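Home | Newsletter | Archive | Subscribe

The Valtalthorpe Money Letter
10/17/20

Getting to know maximum drawdown

If you only add one number to your investing toolkit this fall, I'd love for it to be maximum drawdown! It tells you how far an investment fell from its highest point to its lowest before it climbed back to a new high - a simple idea, and one that sticks with you once you've seen it on your own account.

Say your fund peaked at $895 in March and later sank to $747. You lost $148, so divide 148 by 895 and you get a drawdown of 16.5%. All you need is a list of month-end prices and a calculator (a phone is fine).

I ran it on all 7 funds in our Trondard practice portfolio last week and had a great time doing it. Two funds with nearly the same yearly return had very different drops along the way, and I know which one I'd sleep better holding. 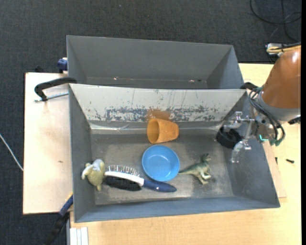
Try it at home

Pick one fund, pull three years of prices, and mark every peak. Then write in and tell us what you found - we read every letter!

Related items
Reading a Valentini fund sheet
Luvov bonds and the yield curve
What beta leaves out

Shares: 148 | Comments: 3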